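Home Tips Kitchen Workshop Laundry Paint & Walls About

Painting a Small Room Without Losing the Whole Weekend

6 min read 521 shares 100 comments
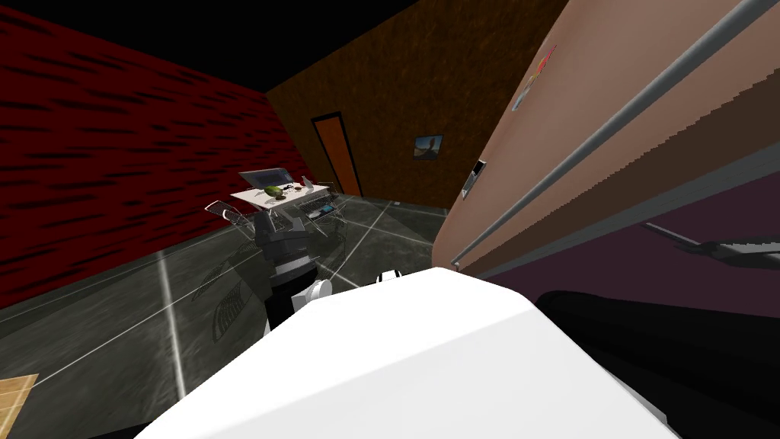
Color first, everything else after. Get the sample pots, the little ones, and paint big squares of it on cardboard. Move the cardboard from wall to wall, morning and evening. Dark and strong colors change a lot more than the pale ones do. A red wall running down one long side, with a pattern of short dark streaks over it like brush strokes, is a lot of look for a small room, so if you go that way do one wall and stop. Streaks are easy btw. Dry brush, hardly any paint, short sideways pulls, wipe the brush on a rag every few strokes. Practice on the cardboard.

Black ceilings. Got asked about these again. Fine if the room is tall. In our back room on Lirach Street I tried one and lasted until March, then three coats of primer to get rid of it. Three! If you must, go flat, never shiny, every roller mark shows in shiny.

Prep

Boring, do it anyway. Sugar soap or plain dish soap in warm water, start at the bottom and work up so dirty drips don't streak the dry wall. Rinse. Let it dry overnight. Kitchens need two washes, especially anywhere near the stove.

Fill holes a hair proud, sand flush when dry. Nail holes: press the filler in with a fingertip, wipe sideways with a damp cloth, done. Bigger ones need two goes. Filler shrinks.

Take off the switch plates. Power off at the breaker first. Screws in a sandwich bag taped to the back of the plate. I used to put them all in one jar and that was a bad afternoon.

Tape

Cheap tape bleeds. I buy the Irno stuff from the hardware place on the corner, the wider roll. Press the edge down hard with a putty knife. Pull it while the last coat is still a bit tacky, slow, back on itself at an angle. If it's already dried hard, run a sharp blade along the line first or you'll peel a strip of paint off with it. Ask me how I know.

Old walls with a wobbly corner — dont trust the corner. Snap a level line and tape to that.

Cutting in and rolling

One wall at a time. Cut in the edge, then roll it straight away so the two blend. If you cut in the whole room first you get a border like a picture frame.

Angled brush, two inch. Dip a third of the bristles, tap both sides, don't scrape on the rim.

Roller: medium nap for most walls. Wet the sleeve and spin it nearly dry before you load it (water based paint only). Wrap a new sleeve in tape and rip it off to get the fluff out. Roll a big W, fill it in, finish with light strokes all going the same way. Then leave it alone. Going back over half dry paint makes a mess you will see every single day.

Stopping for lunch? Brush and roller in a plastic bag, squeeze the air out, twist shut. Overnight, same thing but in the fridge. Label it, my sister in law opened one expecting chicken.

Patterned wall, the base coat has to be really dry. Give it a full day. I rushed mine and the darker color dragged the red up into brown mush.

Furniture

Middle of the room, old sheets over the top. Sheets are no good on floors though, paint goes right thru. Canvas or rosin paper on the floor, taped down along the baseboard. Heavy desk you can't shift alone: folded towel under each pair of legs and it will slide on wood or tile. Lift on carpet.

Cleanup and leftovers

Scrape the brush out on newspaper before it goes anywhere near water. Warm water, bit of soap, work it with your fingers up by the metal part. Hang it or lay it flat, never standing on the bristles.

Leftover paint goes in a small jar filled nearly to the top. Less air, keeps longer. Write the room, the color number and the sheen on the lid. Mine says BACK ROOM 991 EGGSHELL and it has saved me twice already.

Drips on wood floor, dried: warm damp cloth laid on top a few minutes, then a plastic scraper. Old gift card works.

Smell hanging around? Window open a crack top and bottom, fan pointing out. Bowls of onion do nothing. Tried it, room smelled of onion and paint.

Next up is baseboards, when I get to them.

Share Print Save Comments (100)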